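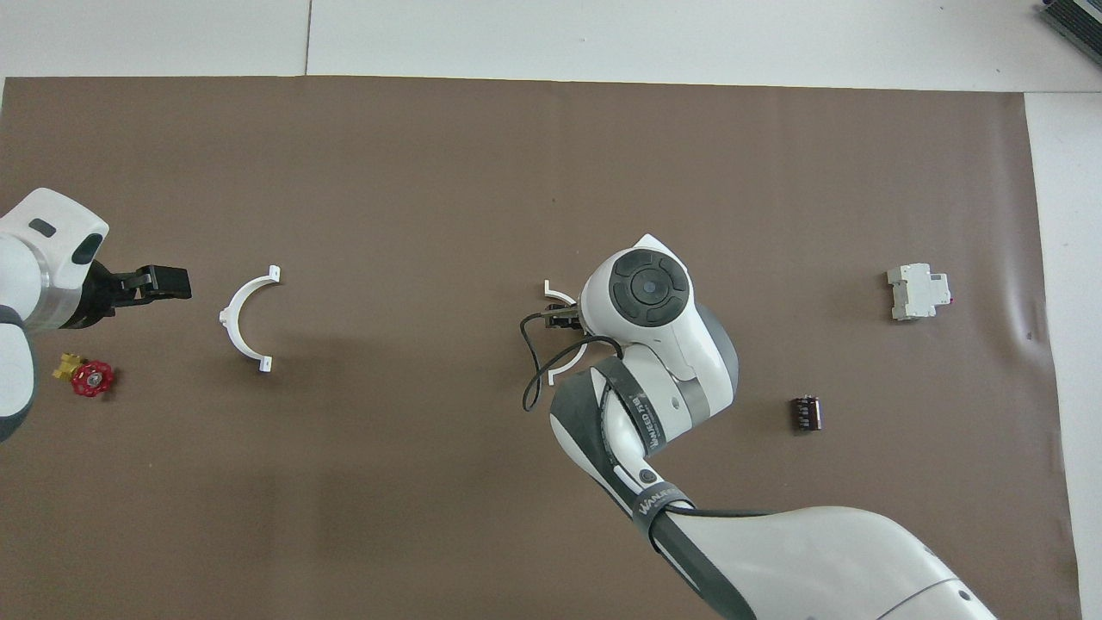 Pads, Mat and Cables: Looking After a Two-Arm Bench Cell

Home | Workshop | Kitchen | Garage | Tips A–Z | Contact

Print this page | E-mail this page

May 2018

These tips are for a small cell with two arms on one table, sorting and handing over plumbing and electrical parts. Ours at the Grornham shop handles pipe clamps, brass fittings, valve handwheels, breakers and the odd capacitor. Most of what goes wrong with it is dirt, a slipped mat or a cable in the wrong place, and you can fix all of that with things already in the drawer.

Before you touch anything

Stop the program, open the grippers and take out whatever they are holding. Support the part with your free hand as the fingers open. Then switch off at the wall. The emergency stop is for emergencies, and on our controller it leaves the gripper supply live.

Finger pads

Wipe the pads with a lint-free cloth and a little isopropyl alcohol. Do both faces and the edges. Brass fittings leave a thin film of cutting oil, and a smooth plastic clamp will slide on it when it is held upright by one side of the curve.

Run a fingernail across each pad. If you feel a groove, change the pads as a pair. One new pad against one old one closes off center, and you will spend an hour looking for a fault in the program. The log for our left arm showed 2,841 grips on the last set before the grooves got bad enough to matter. The right arm usually wears sooner on our jobs.

Screws on the fingers go back in with a drop of medium threadlocker. Gavov sells it in small bottles, but any medium grade will do.

The mat

A matte mat is worth having. It cuts glare, it keeps round parts from rolling, and a brown one shows up white clamps well. White parts straight on a white tabletop are hard for a vision system to pick out.

Sweep it with a soft brush, then wipe with warm water and one drop of dish soap. Let it dry flat. Soft wrinkles near an edge can be worked out by rolling the mat the opposite way overnight. Don't use a hot iron – ours has a shiny patch to this day.

When you put it back, line it up with marks on the table. We use 4 bits of masking tape, one at each corner. A mat that has crept sideways changes nothing for the arms but it does fool whoever sets out the parts.

Cables

A cable that hangs in a loop at the wrist needs slack, but it should never brush the mat or catch on a part. Jog the arm slowly to its farthest reach and then to its tightest fold, and watch the loop the whole way. If it pulls straight at any point, let out more. If it drags, take some up with a hook-and-loop strap on the forearm. Nylon zip ties are too stiff for this and bite into the jacket.

Checking the handover

1. Lay one clamp flat on the mat with the open side facing in.
2. Let the right arm pick up a second clamp and hold it upright.
3. Run at quarter speed for five cycles.
4. Look at the mounting tabs. Fresh scuffs around the holes mean the fingers are closing too far along.
5. Move the grip point toward the middle of the curve and try again.

Keep the small stuff spread out while you do this. A handwheel touching a fitting may be picked up as one lump.

How often

Pads get wiped every 200 cycles, the mat once a week, and the cables whenever the job changes. Base bolts are checked in December when the shop closes, along with the vents on any equipment on the table. We had a Clerent controller shut itself down with nothing wrong except dust.

Comments (4) | Shares (248)

Previous tip | Next tip | Back to Workshop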